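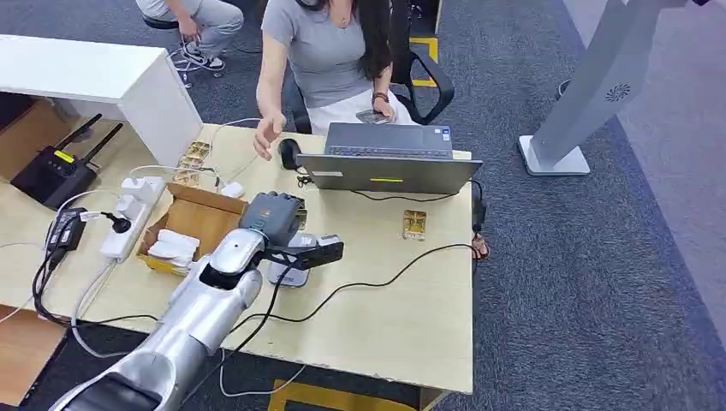
Treloar, Dec 25, 2018

The office heating is on a timer, so I am writing this up at home from notes. The card task now has 77 demonstrations, recorded by remote control. Anas Srour drove most of them and I took the last 10.

Cards are awkward. A hotel key card is thin, stiff and glossy, and flat on a desk it offers the fingers nothing to close on. My early attempts pushed it along the surface. What worked better was coming in low at one edge, letting the card tip, then closing slowly. Anas does this without thinking - I have to watch the fingertip the whole way.

Nayeli Arellano went through the November recordings and threw out almost 40. Most had long pauses before the grasp, where the operator was making up his mind. A model trained on those learns to pause as well. We now rehearse the approach before recording, and any pause over 5 seconds means starting again.

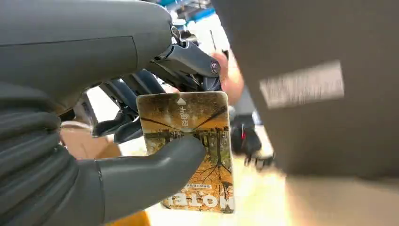 Why not just move the arm by hand?

We tried it. Guiding the arm is quicker to learn, but your own hands end up in the camera view, and the joints record your pushing along with the motion.

Next is handing the card over upright, text facing the person. The wrist turn needs a slower speed limit than the one we have set, and I have not changed it yet.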